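**Round table as a sorting surface: worth keeping?**

**clunduline**
Trying to settle on one surface for clearing out bags at night. Candidates are the round cream table by the window and a 600 x 1000 mm folding bench. The round one has no corners, so long items overhang. Is anyone else sorting on a round top?

**stolidell_31**
Used one for a year. Usable area is less than you would think. Anything straight wastes the segment between it and the rim. Get the bench.

**clorley**
> Get the bench.

Disagree. On a round top every item is the same reach from the middle. I put upright things at the back, cloth to one side, flat stuff wherever it fits. A bench ends up as a shelf.

**stolidell_31**
Any surface ends up as a shelf. Cloth is the real problem. Fold it before it goes down or it takes a third of the top.

**suksawat**
Fold it last. If you fold first you handle it twice. Bottles I would stand on the floor, caps tight.

**clorley**
No. Floor is for cables and electronics, bottles stay up where you can see them.

**stolidell_31**
Cables on the floor get stepped on. Mine hang on a hook at 1266 mm.

**clunduline**
No hook on that wall, it is mostly glass. Keeping the round table through September, then I'll measure again. Cloth is still unfolded, so suksawat gets that one for now. Current layout:

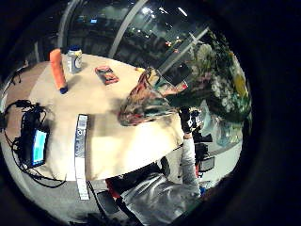
Round top, evening. Bottle and orange foam cylinder standing, cloth on the right, long white strip over the edge.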